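Greltville Community Boards > Work and Jobs > Hospitality and Cleaning

Thread: Anybody else's job turning into gripper shifts?

sheetcorner
Sunday, October 18, 2026

OK so I clean vacation rentals for Breva, have done for a good while now, and since April they've had a bunch of us doing what the schedule calls "demo blocks." If you haven't run into it, you do your normal tidying and folding but with the hand-held gripper in place of your hand, and the recordings go off to train the robot they want to bring in. Two hours of it at a stretch, in the staff apartments and sometimes in a unit between guests.

I'll start with the good part. My back loves it! Demo blocks are slow, and you can't scrub a tub with the thing, so on those days I'm not scrubbing tubs. I get the same hourly rate and I'm home before my kid is.

What I can't get used to is being bad at something I've done half my life. I can fold a shirt in the dark. With the gripper I'm pinching at one layer, getting two, putting it down, starting over.
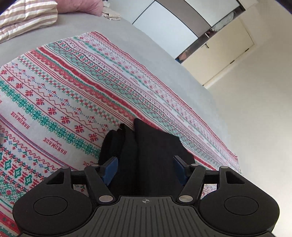
And the new target sheet went up this week. The crew is supposed to hit 2,000 accepted clips by the end of the quarter and we're at 1,309. Accepted is the word to watch, because if your hand sneaks in to help, it gets tossed, and I'm a sneaky helper. Twenty years of habit (smoothing, tugging, flicking a corner) and all of it counts against me.

Is anybody else doing this? Is it a real job, or am I training my replacement with a smile on my face?

mopandglory
You're training your replacement. Sorry. I did laundry at a place that put in a folding machine and we went from a crew of nine to 3 in one winter. They told us it would "free us up" too.

tuesdaykeys
Different thing though, mop. A folding machine in a laundry gets the same towel all day long. Rentals are chaos. Every bed is different, somebody's left a sock under the pillow, there's a kid's toy in the closet. I've been on the demo crew at Değirmenci since spring and I've seen their robot try a fitted sheet. I went and had a coffee and it was still on the first corner.

mopandglory
Sure, today. That's what all your clips are for.

tuesdaykeys
Fair. I still sleep fine. When the robot gets decent at T-shirts I'll let it have the T-shirts.

sheetcorner
Ha, I'd hand over duvet covers tomorrow. But mop's got me thinking about hours more than the whole job. They don't have to fire me, they can just put me down for three days a week and call it flexible.

gus_on_nights
I work maintenance for Borov, so not your line exactly, but we went through it with the floor scrubbers. What changed for us was who got the decent shifts. The ones who learned to set up and fix the scrubbers moved to days with a raise. The ones who kept away from them stayed on nights, and there were fewer nights to go around. So my advice is be nosy! Ask to see what happens to the clips, ask who checks them, ask if they'll train you to do the checking.

And get the pay for demo blocks in writing. Ours was "same rate" until somebody decided it was light duty.

mopandglory
Second the writing part. Gus and I agree on something, mark your calendars.

linenlark
Can I complain about the hand cramps, or is that just me?? Everyone talks like it's the easy shift. I squeeze way too hard, and dark clothes are the worst, I can't tell where one fold stops and the next one starts, so I clamp down and hope. By the second hour my thumb is done.

sheetcorner
Not just you! Black leggings, black T-shirts, ugh. What helped me was going for a thick bit and lifting it straight up a little before I try to turn it. And I swap hands when I remember to. I asked for a break at the one-hour mark and the lead said yes right away, so it's worth asking.

linenlark
Will try, thanks. Does yours make you mess the stuff up again after? I spend half my block unfolding what I just folded and it makes me a little crazy.

sheetcorner
Yes!! That bothers me more than the robot does. You get a nice pile and then you shake it all out and go again. I've always liked looking back at a room before I lock up, and on demo days there's no looking back at anything.

tuesdaykeys
Podcast in one ear. That's my whole method.

gus_on_nights
Did you ask about the checking job yet?

sheetcorner
Not yet, I'm on regular cleans till Thursday. I wrote down the pay question and the hours question too. Will post when I hear something.

mopandglory
Please do. I'd like to be wrong for once.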